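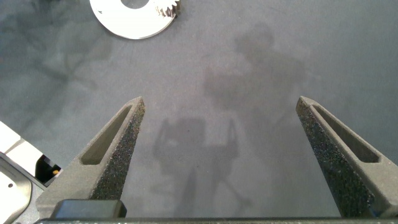 6 min read

Murnodier runs its chocolate works open day once a year, and this time it fell on 11/14/18, early enough that the Christmas lines were still being made. Entry is free but you have to book a slot. Mine was the second of the morning, with 22 of us in the group. We were given hairnets and shoe covers, and rings and watches went into a tray at the door.

The tour starts in the bean store, a long brick room with sacks on pallets along both walls. Most of the cocoa comes in by truck from the port, and the crop we saw had arrived in September. Our guide cut a few beans in half on a board and passed them along. They taste sharp and a bit like vinegar at that stage. She told us the works gets through 38 sacks in a normal week and more before the holidays.

Roasting is next door and it is loud, so the talk is done in the corridor beforehand. The older roaster is a Joubert drum that was bought secondhand and rebuilt on site. It is used for the dark bars. A newer one does everything else. You can't go close to either, but there is a window, and the smell comes through anyway. 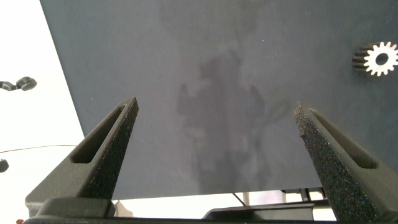 After roasting, the shells are blown off and the nibs go to be ground. The grinding room is warm and we didn't stay long. There are six conches in a row, and the milk chocolate stays in them overnight while the dark stays in for two nights. I asked whether longer was always better and was told no, the flavor goes flat after a while. We tried a spoonful from before and a spoonful from after. The first was gritty and sour. The second was more or less what you would buy.

The truffle room was the part I had come for. Clevetti is the name they use for the boxed range, and all the centers are made here. Ganache is poured into trays, left to set, and cut with a wire frame. The round ones are piped. The rum truffle was very good, the coffee one too sweet for me. Staff pack the boxes by hand at long tables, and the day's tally on the whiteboard stood at 1,183 when we walked past.
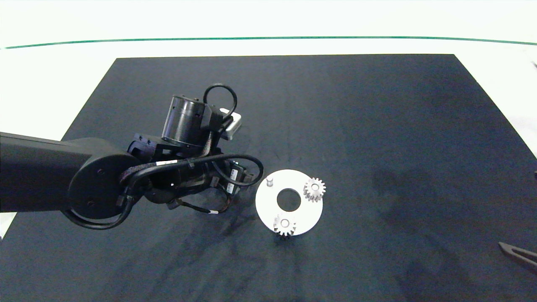
Packing is where the works wants to spend its money next, according to the talk at the end of the tour. Soft centers dent easily, and a dented truffle goes into the bags of seconds. A few in the group asked about jobs. The answer was that hand packing will stay for the Clevetti boxes, and any change would come first on the plain bars.

The shop is at the end and gets crowded. Seconds are sold by weight and the line moves slowly, so go there before the café if you want them. The café does hot chocolate in two strengths. Get the stronger one.

Parking is on Halton Road, a short walk from the gate. The lot was full by the time I left. There are stairs between the roasting floor and the conches, with an elevator if you ask at the desk. Bring a layer you can take off, as the bean store is cold and the grinding room isn't. Booking for next year opens on the Murnodier site in September.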